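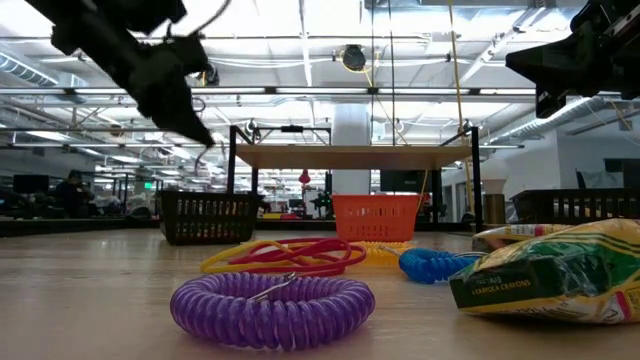 Coiled wrist lanyards in purple, yellow, red and blue, with baskets and crayons. Crayons and baskets not included.

Derkora Coiled Wrist Lanyard, Mixed Colors

Item 674
Sold in packs of 6
Ships from the Hundarov warehouse

A stretchy plastic spiral you wear on your wrist so that your keys stop living in the other room. That is the whole product. We have sold it for years under several names, and every time we try to improve it somebody writes in to ask for the old one back, so this is the old one.

The coil goes on over the hand like a bracelet. The metal clip takes a key ring, a hall pass, a whistle, a locker tag, or a zipper pull if your zipper has a hole big enough. When you need to reach a lock that is farther away than your wrist is willing to go, the coil stretches. Then it goes back, more or less. See Care.

WHAT COMES IN THE PACK

6 coiled lanyards, each with a clip. Colors are mixed at the packing bench and we do not take requests on the standard pack. You will get a spread from purple, yellow, red and blue. Doubles are normal, and yellow is usually the double. If you need all one color, order the single-color pack (five lanyards, same price, and yes, we know) and put the color in the notes box at checkout.

No key rings. No tags. No instructions either, although a customer did ask for some, and we have done our best further down.

DETAILS

Material: flexible plastic coil, metal clip
Finish: glossy. The purple is see-through enough to look like candy, so keep it away from anyone who still tests things by eating them.
Fit: most wrists from grade school up. Snug on a large forearm, useless on an ankle.
Length when stretched: enough for a door, a locker or a cash drawer. Short for a car ignition unless you sit oddly.
Clip: spring hook, opens with a thumb
Not rated for: climbing, towing, dogs

WHO BUYS IT

Schools, mostly. After that, swim clubs, craft rooms, small offices with one bathroom key, and people who have had a locksmith out twice in the same month. The mixed pack suits a room where each color can stand for something -- red for the supply closet, blue for the side door, purple for whichever lock makes everybody sigh. Write the system down somewhere. In September we get a run of calls from people who inherited a drawer of colored coils from last year and want us to tell them what yellow meant.

They also do well in an activity room, where the table already has crayons on it and every small object slowly drifts toward the floor. A coil is big and bright enough to spot under a chair. It will not stop a child from swapping colors with a neighbor, and we would not trust any product that said it could.

STORAGE

Coiled lanyards tangle. Put two in a pocket and they come out as one. The spirals thread through each other, and pulling hard makes it worse, because then you have stretched the tangle.

To separate them, lay the pair flat on a table, find a clip, and follow that coil around, turning it like a screw. Do not shake them. Ya-wen Kwok at our packing bench can undo a full bin before her coffee cools, and her advice is to stop being angry first.

We suggest a small slotted plastic basket, one per color if you have the shelf space, or one for everything if you have accepted who you are. You can also hook the clips over the slots and let the coils hang. Our Su baskets are listed separately under Sorting and Storage.

CARE

Wipe with a damp cloth and mild soap. Dry the clip. Don't leave the coils on a dashboard or over a radiator, where they relax and never fully pull themselves together again. A coil that has been overstretched once will still work but will look tired. Wax crayon comes off with a little dish soap on a rag. Permanent marker stays, so if you are putting initials on one, be sure of the initials.

INSTRUCTIONS, SINCE YOU ASKED

Put hand through coil.
Attach key to clip.
Leave coil on wrist.

Most complaints we receive concern step three.

CUSTOMER NOTES

"Bought for the art room. Lost none so far, which makes them the only thing in the art room I can say that about. Would like a green." -- Milagros Zapata

"Fine. The clip is better than the one on the last kind I had. Two of mine arrived wound together and I took it as a personality test. Four stars." -- Ultan Foley

"Does it come without the clip? My daughter wears hers in her hair." -- Yung-ching Mok
Reply from the shop: It does not, but the clip's ring can be worked off the end of the coil with patience. We have no opinion on the hair.

GREEN

There is no green. We ordered green once. What came was closer to pea soup, and it is being sold off on the clearance page to anyone who likes soup.

RETURNS

Unused packs can come back within six weeks. Please untangle them first. If a clip fails, send us a photo and we will mail a replacement lanyard in whatever color is nearest the door. Questions about school orders and invoices go to Wen-hsiung Poon on the order desk, who will also tell you which colors are running low if you ask nicely.

GOES WITH

Su slotted basket, small
Ullness key tags, blank, pack of 5
Derkora flat neck lanyard, for those who find the wrist too close

Page last checked December 27, 2025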